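List: Ulari-bench
Subject: Re: board in the middle or at the edge?
Date: February 4, 2025

On the board placement question, quoting only the part I can answer:

> We are laying out a shared table for drawing and sorting tasks. The
> whiteboard is 42 cm on the long side and everyone wants it in the
> middle. With the lamp at 700 lux we lose a patch of it to glare, and
> the small pieces end up wherever there is room. Has anyone settled
> on an arrangement? We have the Paisan bins, if that matters.

We keep ours in the middle, long side running away from the near edge of the table. I tried it at the edge in October and went back after two sessions. At the edge it slides when you press on it, and there is no good place left for the bowls.

The dotted blocks first and then the table: 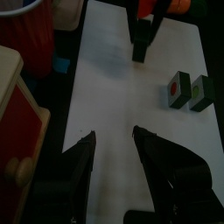
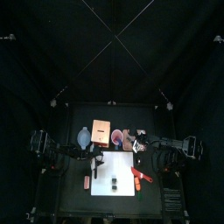
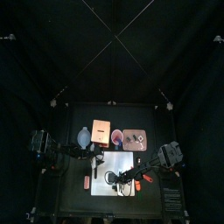 Regarding glare, a dark table does not help by itself, as the reflection comes off the board. Move the lamp before you move the board. A shift of 40 cm toward the back took the patch off the writing area for us. Matte film also works, but marker ink stays in it. We had a piece on for over 90 days and it never cleaned up fully after the first week.

Markers: keep one on the table and the rest in a drawer. Store them flat. Ours went faint at the tip when stored cap up.

Small pieces: anything under the size of a matchbox needs a fixed spot, otherwise it migrates under the larger items. The colored dots go on the top faces. We had them on the sides before and had to turn every block to find out which it was. Use paint or a good sticker. The cheap stickers lift at the edge after some handling.

Bins: I have not used the Paisan ones. If they have a lip that overhangs the base, measure at the lip, or the row will come out wider than planned. We put containers in one row on the far side of the board, low ones included, and do not stack them. Stacking saved some space but the bottom one was never put back in the right place.

One open question from my side. The Nunon cleaner leaves a haze on our board that only shows under a low lamp. Water and a cotton cloth remove most of it. Does the Gestura cleaner do the same? I would like to know before ordering another case.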